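Clolari Two-Arm Bench Kit with Selolex Grip Control: it doesn't always let go

August, by the Skultonska bench reviews desk
102 shares | 14 comments

I wanted a pair of arms that could handle soft stuff. Knitwear, plush, anything that squashes. The Clolari kit is sold for that job and the sales page promises 1,000 handling cycles between faults. I got to 200 before I quit counting, and I had a page of faults by then. Most of them were the same one.

Setup first, and I'll be fair about it. The arms bolt to mounting plates on an aluminum rail, the rail went together in an afternoon, and nothing in the box was missing or bent. Calibration took two tries. The motion is smooth and fairly quiet. If I had sent it back after the first day I would have called it a good kit.

Then I started giving it work where both arms hold the same thing. One gripper takes a sleeve, the other steadies the body, the first one pulls a little, and both let go. That last step is where it goes wrong. Selolex, the grip software that comes with the kit, sends the open command to both hands at once, and every so often one of them doesn't open. The program carries on as if it had. The arm that did release starts home, and the arm that didn't starts home too, with the load still in its fingers.
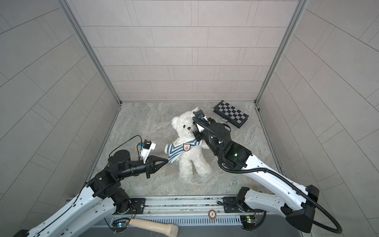 Fault reporting is my biggest gripe with this thing. When a release is missed you should get a stop and a warning, in that order. What I got was a line in the log, "release incomplete," and no stop at all. The status light doesn't help either. You can see the little green one on the wrist of the right arm, with the gripper up against the bear's head by the muzzle, and that light stayed green through every missed release I had. Green means the joints have power and no motor is over its limit. It says nothing about whether the hand is doing what it was told. Page three of the manual calls it a "ready" light, and I think that's asking for trouble.

So what causes it? The support desk blamed my fabric. Fluffy materials can "confuse the contact estimate," they wrote, and they suggested I raise the release threshold. I did. Fewer missed releases, but now it dropped things halfway through a lift. I lowered it again and the old fault came back. I don't accept the fabric excuse anyway. They sell this for soft goods, and the sample project that ships with it is called Plush and Knits.

I also tried the single-arm mode, to see if the fault needed two hands to show up. Mostly it does. With one arm working alone on a knit hat I had far fewer missed releases, though not zero.

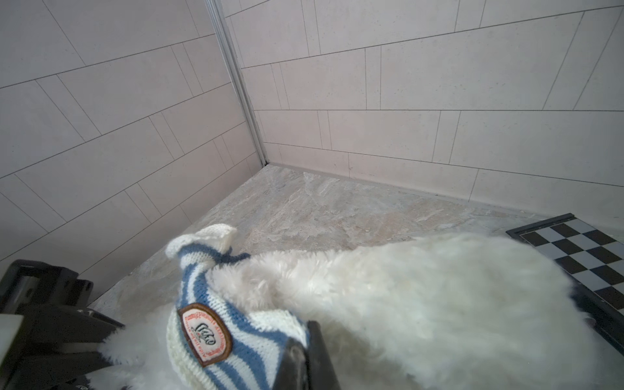
That made me suspect the timing between the two controllers more than the grip sensing. Firmware build 901 is supposed to fix "synchronization under shared load." I installed it halfway through testing and ran the same jobs over. It's better. I would not call it fixed. The missed releases got rarer and less predictable, and for somebody who has to reach in and clear a jam I'm not sure that's an improvement.

Reaching in brings me to the stop button. It works, it stops both arms, and the grippers stay clamped afterward. There are good arguments for holding on when power is cut, so you don't drop a load on someone's foot. But the only way to free the object is a menu option on the laptop, two levels down, and it asks you to re-enable the motors first. I don't want the motors back on while I'm leaning over the rail. A manual release on the gripper itself would solve it. The older Stasiv arms I used before had one, a plain lever, and I miss it.
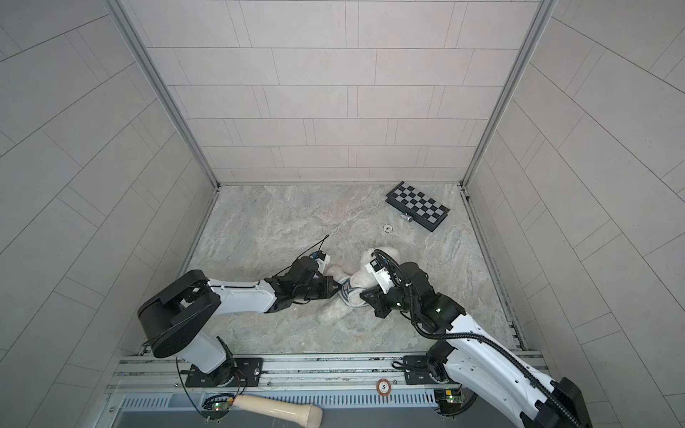
Cable routing deserves some complaint as well. The long runs on the arm are decent, corrugated conduit that follows the links and seems tough enough. The camera on the gripper is another matter. Look at the left arm, where a thin black cable curls off the camera and ends up in a loose loop on the floor, within easy reach of whatever the hand drags back with it. A missed release plus a loop like that is how you lose a connector. Two cheap clips in the box would have done it, and there are none. I bought my own.

Could you live with it? For a single arm on light objects, with someone watching, probably. I'd cap the speed, tie the camera leads back, and write your own check that both fingers have opened before either arm moves. That check took me an evening to write and caught every missed release I've had after it, which makes me wonder why Selolex doesn't ship one.

For two-arm work I can't recommend it at the current build. I've asked for a date on the next firmware and was told "soon," same as last time. If it comes with a proper stop on a failed release I'll run the jobs again and change this page.

Two stars out of five. The second one is for the rail.

Last updated: August, 4:10 p.m.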